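Open Day at the Flokholm Student Robot Club
Posted 12/10/2019

I finally made it to the open day at Flokholm, after two years of meaning to go and finding some excuse (usually snow). The club meets upstairs in the old Sorach building, and you could hear the cheering from the parking lot!

They had the big room set up for the driving robots, which drew most of the kids, but I spent nearly my whole visit in the side room with the gripper team. These are high school students, and they've been at one project since the fall: get an arm to find a small foam block, line up on it and pick it up. The arm is called Arnaud. I asked why and got three different answers.

What I liked was how much they wrote down. Every try goes in a log, and the log was up to 2,153 lines when I flipped to the back of it. Their goal for the December meet at Faltell is 200 tries in a row with no human help. I'd have lost my patience long before that, but the girl at the keyboard just kept typing and eating pretzels.
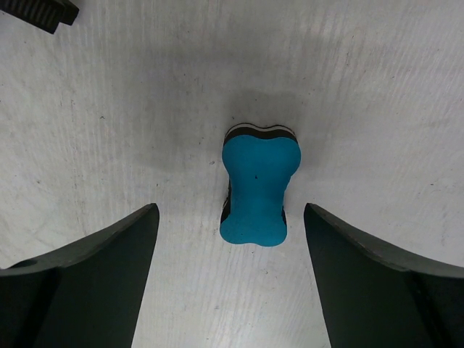
The lining up is the hard part, they told me. A block with a pinched waist gives the fingers a good place to close, but only if the arm comes in straight, and a little bit off means the foam twists away. So they argue a lot about angles, which was great fun to listen to, even though I followed maybe half of it.

I bought a raffle ticket and a very good brownie on the way out. Parking is free behind the building, and the side door sticks, so push hard.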